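Filed under: Around Asdale / Recycling

Can drive is back — and yes we need bags

Quick one, the newsletter goes out at 9 and I'm still typing. The spring can drive runs all through March, same spot as last year, behind the Starnon Street library. Drop-off any time before dark. Rinsed please. Not scrubbed, just rinsed. We had wasps.

Last year's drive paid for the new benches and most of the paint for the bus shelter. Isauro Ochoa wants the money to go to the skate ramp this time, Mahlet Gudeta says drainage first. Vote is at the next meeting, so come and argue.
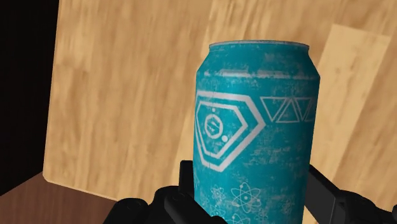

Aluminum only. No food tins, no aerosols, no glass — the scrap yard turned away a whole load over pickle jars and Kedir Tefera had to drive it all home again. Crushed is fine, uncrushed is fine. Tabs on or off, doesnt matter. Bags tied at the top, not too full, Nesma Ezzat is the one lifting them.

Can't get to the library? Maricica Olteanu will pick up from porches north of the creek, 2 bags minimum. Leave a note with her at the Gustero bakery, with your adress on it. Big writing.

Still short on clear bags. Some 200 would see us through to the end of the month.

More from the neighborhood
- Creek path closed past the footbridge
- Ejigu Hall roof: where we are now
- Lost: gray cat, 21 Mill Lane
- Seed swap leftovers, free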